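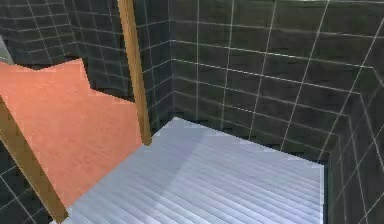 Tresar Panel Dehumidifier, 16-Pint
Sold by Hokadon Home Supply

We carry four dehumidifiers. The Tresar is the one we get the most questions about, mostly from people who have read the maker's box and want to know if any of it is true. Some of it is.

What the box says
"Dries whole floors up to 2,000 square feet." "Whisper quiet." "Never empty a bucket again."

What we think
The square footage is the first thing to ignore. Makers get to a number like that by assuming a dry climate, closed windows and a house with no basement. We ran one in our stockroom, which measures 692 square feet and has a slab floor that sweats all summer. Through June it held the room at a level we could live with. It did not have much left over. If your space is bigger than ours and damper than ours, buy a larger unit or buy two.

Quiet is a matter of taste. The fan on low is fine in a hallway. On high you will turn up the television. The compressor starts with a thump that our staff stopped noticing after a week, but we wouldn't put it next to a bed.

As for the bucket, you can skip it only if you use the drain hose, and the hose only works if the drain is lower than the unit. There is no pump inside. The hose in the carton is short. Measure first.

Specifications
Capacity: 16 pints per day (maker's rating, taken in a warm room; expect less in a cool one)
Fan speeds: 3
Controls: dial for humidity, push button for fan
Drain: bucket or gravity hose
Filter: washable, slides out from the back
Auto shutoff when bucket is full: yes
Auto restart after power loss: yes
Timer: no
Wheels: no, in spite of what the older catalog says

What's in the carton
Dehumidifier, bucket, filter (already fitted), drain hose, one hose clamp, printed guide. The guide covers several models and some of the drawings are of a different machine.

Should you buy this or the Morelli?
The Morelli costs more and has a pump. If your drain is a sink or a window, get the Morelli and be done with it. If you have a floor drain, the pump is money spent on something else to break. We have taken back more Morellis for dead pumps than for every other fault put together.

Should you buy one at all?
Maybe not yet. A good share of damp basements are damp from a downspout that empties beside the wall. Walk around the house in the rain before you order. A machine will hide that kind of problem and run up your electric bill doing it.

Scented tablets and moisture tubs
We are asked why we dropped the Buvby moisture tubs. They pull a little water out of a closed closet. They will do nothing you can measure in an open room, and the packaging suggested otherwise. We still sell off what is left at the counter.

Returns
Unused, in the carton: full refund. Used: refund less a cleaning charge. Empty the bucket before you ship it. Please.

Warranty
One year from the maker, parts only. Keep your receipt. The online registration form has lost ours twice.

Page last checked April 7, 2018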